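Visit report: Tenik hand-held gripper floor, with notes on the Gastex and Neagu units
2019-01-02
Author: Bogdan Vlad
Copied to: Tudor Oprea

## Purpose

We need to choose a gripper body for the Skeko line before the April order. Three candidates were left after the paper review. Tenik offered to let us try all three on their floor, with their own operators working at the same time, so that we could see the tools in use for longer than a sales demo lasts. Tudor handled the measurements and I handled the tools. This report covers what we tried, what we measured and what remains open. Prices are in a separate sheet.

## Units tried

**Tenik hand-held, molded body.** Two fingers, trigger in the handle, camera in the housing looking forward past the fingers. The trigger pulls a cable to a rack, and the rack moves both fingers. No motor. Finger position is read from the camera image by software, so there is no encoder to wire and nothing to zero at startup.

**Gastex hand-held, machined body.** Two fingers, direct linkage, encoder on the pivot. Noticeably heavier in the hand. The camera is a separate module on a bracket held by two screws, and the bracket can be fitted on either side.

**Neagu arm-mounted gripper.** Motor driven, fixed to a small bench arm with its own controller. Included because the Skeko line will use arms in the end, and we wanted to know how closely a hand-held tool matches the motion of the final one.

## Test method

We used the same objects for each unit: a cardboard sleeve, a flat paper packet, a short plastic bottle, a cloth square folded in four, and a steel washer. Each object was picked from a tabletop and placed in a plastic crate. Tudor called the start of each pick and logged the result as clean, regrip or drop. A regrip is any case where the fingers opened again after first contact. A drop is any case where the object left the fingers before it was over the crate.

We did not randomize the order of the objects. This is a weakness. By the time we got to the washer I was used to the trigger, and the washer results are probably kinder than they should be.

The trigger cable on the Tenik unit was new. Tenik says it stretches during the first 1000 cycles and then settles. We asked for a tool with more wear and were given tool number 3305 from the rental stock, which had a visibly polished trigger face and a replaced finger pad. All Tenik figures below are from 3305, except where marked "new."

## Results, hand-held units

Cardboard sleeve: both units clean on every pick. The Gastex left a faint line on the sleeve where the finger edge pressed. The Tenik did not, and the pad is softer.

Paper packet: the Tenik needed a regrip on most attempts when the packet lay flat. The fingertips are rounded and ride up over a thin edge. The Gastex tips are square and get under it. If flat goods are a large share of the work, this matters more than anything else in the report. Tenik sells a square tip as an extra. They did not have one on site.

Bottle: no difference between the units. Both hold it well if it is approached from the side. From above, the Gastex fingers are too short to reach past the shoulder.

Cloth: the Tenik was better. Its opening is wider, and the cloth could be pinched at the fold without first pushing it against something. I had 2 drops with the Gastex and none with the Tenik.

Washer: poor with both. The new Tenik unit was slightly better than 3305, which I put down to the replaced pad standing a little proud of the other one.

## Results, arm-mounted unit

The Neagu gripper closes slowly and with a constant force that has to be set in the controller beforehand. At the lowest setting it dropped the bottle. At the next setting it held the bottle and crushed the corner of the sleeve. There is a setting between the two, but it can only be reached by editing a value in the configuration file and restarting the controller, a procedure that took us nearly 9 minutes the first time. The second time was quicker.

The arm itself was steady. Repeat placement into the crate looked good by eye. We had no gauge with us and I will not give a number.

Matching hand-held motion to the arm is harder than the brochures suggest. With a hand-held unit the operator turns the wrist just before contact without thinking about it, and the arm has to be told to do this. Tenik's software records the wrist turn and exports it. The Gastex software records it as well, but the export uses a different axis order, and Tudor spent some time finding out which. The order is documented on the last page of the manual under "Units."

## Camera placement

On the Tenik tool the camera sits close behind the fingers. The view covers the fingertips, the object and a good deal of the room, owing to the wide lens. The body of the tool takes up the bottom of the image at all times. Tenik regards this as useful, because the fixed body gives the software something to line up against. It also costs image area. I would estimate the loss as acceptable for tabletop work and annoying for anything done inside a deep box.

The Gastex bracket puts the camera higher, so less of the body is visible, but the bracket flexes. After one light knock against the crate the view had shifted and the unit had to be calibrated again. The calibration card is supplied. The screws are not captive.

Lighting on the floor is a mix of ceiling fluorescents and daylight from the windows. We saw the exposure shift when the tool was swung toward the windows and back. The Tenik camera recovers without a visible step. The Gastex camera recovers in two steps, with a short dark period between them. On the bench with the Neagu arm we used a fixed camera on a stand and did not look at exposure.

## The floor

Tenik runs the floor as a single large room with tables, shelving and stock goods of the type an ordinary household would have. Several people work at once, each at a table. Backpacks are worn by several of them. There is little talking. The goods are taken from the shelves, handled and put back, and the shelves are restocked by hand.

Two practical points for anyone planning a similar room. First, cables across the floor. They are a trip risk, and we will need covered channels from the start. Second, the spacing between tables. With two hand-held tools in use at one table, the housings come close to each other when both operators reach for the same crate. 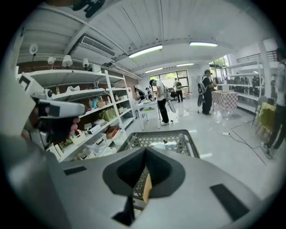
*Working floor, view over the gripper body toward the crate. A second hand-held unit is at left, with the stock shelving behind it.*

## Handling and fatigue

The Tenik handle is a good size for my hand and slightly large for Tudor's. The trigger force is low at the start of travel and rises toward the end, so holding a small object closed is more tiring than holding a large one. After a long run with the washer I could feel it in the forearm. The Gastex trigger is even throughout but the weight of the tool sits forward of the hand, and the wrist tires first.

Neither supplier offers a left-handed version. The Tenik body is close to symmetrical and can be used in either hand, apart from the power switch, which ends up under the palm. I switched it off by accident once. The Gastex safety catch is on the right and cannot be reached with the left thumb.

## Spares and service

Tenik finger pads are pressed in and come out with a flat tool. Trigger cables are replaced as a set with the rack. They will sell pads in bulk but want the cable set fitted by their own people, at least during the warranty period.

Gastex supplies every part separately, with drawings. For our workshop this is the better arrangement. Delivery time was quoted as longer than Tenik's, and we should get it in writing.

Neagu replaces the complete gripper. There is no partial repair.

## Open items

- Square tips for the Tenik unit: borrow a set and repeat the paper packet test. Tudor to ask.
- Repeat the washer test with matched pads, and with the object order shuffled.
- Confirm whether the Gastex bracket can be pinned. A dowel in the existing hole would probably do it, but the drawing shows a wire passing close behind.
- Ask Neagu whether the closing force can be changed without a restart. Their local contact thought so and was going to check the newer firmware.
- Weigh both hand-held units on our own scale. The data sheets give the weight without the camera in one case and do not say in the other.

## Recommendation

Order the Tenik hand-held for the first stage, conditional on the square tips passing the packet test. Keep the Gastex as second source and buy one unit now for the workshop, with the bracket modification if it can be done. Do not order the Neagu gripper until the force question is answered. The bench arm can be assessed separately, and there is no need to buy the two together.

Tudor's log sheets are in the project folder. His column headed "R" is regrip, and the one headed "R2" is the second attempt at the same pick.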